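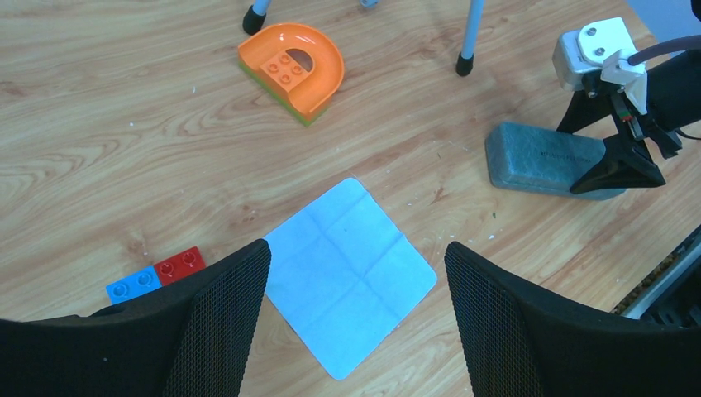

Virk to open second furniture repair and resale shop in Arnbridge

PRELSTEAD, 13/07/2020 – Virk, the Prelstead furniture repair and resale company, will open its second shop in Arnbridge at the end of July. The new shop takes over the former carpet showroom on Mill Street and will sell repaired tables, chairs, dressers and bookcases, along with a small stock of oils, waxes and replacement hardware.

The Arnbridge shop has 2256 square feet of floor space. The front will be used for sales, and the back will hold a workshop with four benches, a spray booth and a storage area for pieces waiting to be repaired. Customers will be able to drop off furniture at a side entrance on Cooper Lane, where there is a loading bay and parking for two vehicles.

Virk was started in 2000 by Valdemar Norðdahl, who had worked as a cabinetmaker and began by repairing chairs for restaurants in Prelstead. The company still does restaurant work, but most of its orders now come from households. Dining tables are the most common item brought in for repair, followed by kitchen chairs.

"We have had customers driving over from Arnbridge for years, and a table is not an easy thing to get into a car," said Norðdahl. "When the Mill Street building came up for rent, we went to see it the same afternoon. The floor is level, the doors are wide and the light at the back is good for finishing work."

The workshop in Arnbridge will handle surface repair, regluing, new drawer runners, leg replacement and full refinishing. Upholstery will continue to be done in Prelstead only. Pieces that need upholstery can be left at either shop and will be carried between the two on the company's van, which will make the trip on Tuesdays.

Repair prices will be the same at both locations. An inspection is free if the piece is brought in. For large items, Virk will send someone to the customer's home for a fee, and the fee is taken off the bill if the repair goes ahead. Written estimates are good for 11 weeks. Most surface repairs are finished within three weeks, and full refinishing takes longer depending on the piece and the finish chosen.

The company will also bring its table care evenings to Arnbridge. These have been held in Prelstead every spring and fall, and cover everyday cleaning, water rings, light scratches, and how to tell an oiled top from a lacquered one. Each evening is limited to 10 people. Participants may bring a small piece of their own, such as a tray, a stool or a drawer front, and work on it during the second half. Dates for the first evenings will be posted in the shop window and on the Virk website once the workshop is set up.

Virk advises owners of wood tables to wipe up crumbs and spills with a soft cloth, to wipe along the grain, and to keep all-purpose sprays off oiled surfaces. The shop will give out a printed care sheet with every table sold or repaired. The sheet was rewritten this year and now has a section on veneer.

Five people will work at the Arnbridge shop when it opens. Three are moving from Prelstead and two are new hires. The company is also looking for an apprentice to start in the workshop, and no previous experience is required. Applications can be handed in at either shop.

Much of the opening stock was bought from the Cistholm, a hotel outside Arnbridge that closed its dining room last year. Virk bought the dining tables, the sideboards and most of the chairs. The tables have been sanded and oiled, and will be sold singly or in pairs. Chairs from the same sale will be priced individually, as some have had new seats fitted and others are in their original condition.

Access to the shop will be limited to a small number of customers at a time, and the staff ask that visitors wear a face covering. Customers who would like a quieter visit can book a time by phone. Payment by card is preferred.

The Arnbridge shop will be open Tuesday through Saturday. Opening hours in Prelstead will not change.

Media contact:
Valdemar Norðdahl
Virk, Prelstead
Photographs of the building and of furniture from the Cistholm sale are available on request. Interviews can be arranged at either location.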